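April 1, 2021

Lullimia recall tracker, wave three. Notes as I go, will tidy later (won't).

Instrument first. Still fighting with the recall question. Ballot language says "shall the mayor be removed from office", and our draft said "do you support or oppose the recall". Not the same thing. In the pretest people who like the mayor were saying "support", meaning they support the mayor. Heard it on the recordings more than once. Changed to the ballot wording, word for word, then a plain read-back: "so that's a vote to remove / a vote to keep". Adds time but I trust it more.

Q3 (replacement candidate) moved to after the turnout screen. Before, anyone who said they'd vote to keep was skipping it, wrong. They can vote on the replacement whichever way they go on the first question. Skip logic in Tultent fixed, tested both branches, both fine. Somebody please test a third time on the Spanish version, I only clicked thru it once.

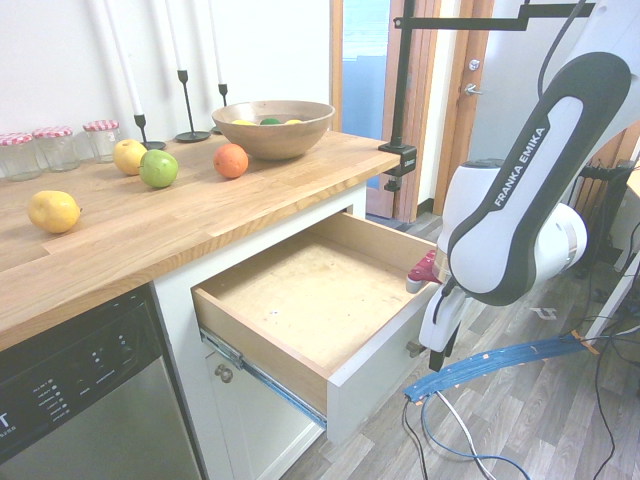
Candle holders and jars, back counter.

Sample. Voter file pull from the county is the August one, so new registrants are missing. Asked for a fresh pull. No word yet. For now flagging the Lund precincts, that's where the new apartments are and where the file will be most out of date. If the fresh pull doesn't come we go to field with the old one and say so in the methods note. Not going to patch it by hand.

Cell / landline split ok. Text-to-web going out in batches. First batch opened fine but the link preview showed the old title with "RECALL POLL" in caps, looks like a campaign text. Killed it. New title is just "Lullimia voter survey". Hold batch two until the preview is refreshed on all carriers.

Turnout screen. This is the part I keep changing my mind on. Special election, mailed ballots to everybody, so past-vote history is going to undercount people who only vote when a ballot shows up at the house. Options:

- vote history only (what we did in wave one)
- self report only (everybody says they'll vote, useless)
- history + self report + "do you have the ballot in hand"

Going with the last. Weight as a probability, no hard cutoff. Ran wave two again under this and the margin moved toward keep. Not by a lot. Don't quote it to anyone yet, the "ballot in hand" item wasn't in wave two so I had to fill it in from the return file and that's shaky.

Interview length: 16 minutes on the phone, too long. Break-offs bunch up at the issue battery, item order is randomized so it's the battery itself and no one item in particular. Cutting the water rates item and the second parks item. Keep homelessness, keep schools, keep the two on the mayor's handling of the budget. The intro alone runs over 90 seconds when read at normal speed. Rewrote it, half as many words, still has the sponsor line.

Weighting: raking on age, sex, education, region, past vote. Cap still to be decided. Younger men without a degree are carrying huge weights in the north side precincts. Only 40 completes in that cell and a few of them are straightliners. Look at those before the next run, drop if the timestamps are silly too.

Also education categories in Tultent don't match the census ones, "some college" and "associate" are lumped. Split them for next wave, collapse the targets for this one. Wrote the mapping in the shared folder, same place as the codebok.

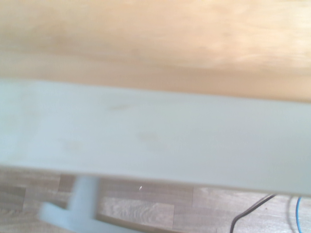 Arkthorpe wrote back on the turnout model: fine with the probability weights, but they want the vote-history version run next to it and both margins printed in the topline, otherwise a reader comparing with wave one will think opinion moved when it was only the model. They also don't like "ballot in hand" being asked before the vote question, could nudge people.

Fair on both. Order swapped, ballot item now comes after the vote. Two-column topline it is, need to redo the template.

They also asked for party crosstabs. It's a nonpartisan office but registration is on the file, so easy. Independents will be thin, print the n next to every column.

To do
fresh voter file, chase again
Spanish skip test
straightliners in the north side cell
pick the weight cap
topline template, two columns
refresh link preview, then release batch two
ask Arkthorpe if they want undecideds pushed or left alone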